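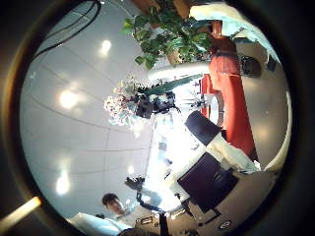 Ceiling lights and panels, plant and flowers below

Woltine suite, monthly walk-thru
Feb 1, 2026

Exit door — opens full, closer a bit slow. OK
Extinguisher, hallway: tag good til July. OK
Smoke alarm tested, loud. OK
Emergency light by stairs: FAIL. Died after 15 min. Grondley unit, order battery, part 829
Hot water at sink 135, too hot. Turn down, recheck
First aid kit: no gauze, burn cream expired. Restock
Stair rail: two screws lose, tightened. OK

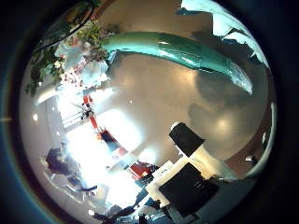
Greenery and flowers, bright patches overhead

Plants: keep clear of walkway, no drips on floor. OK
Breaker panel: label 47 missing. MacLeod to relable
Ladder — foot pad worn, tagged out

Still open: light, water, kit, label, ladder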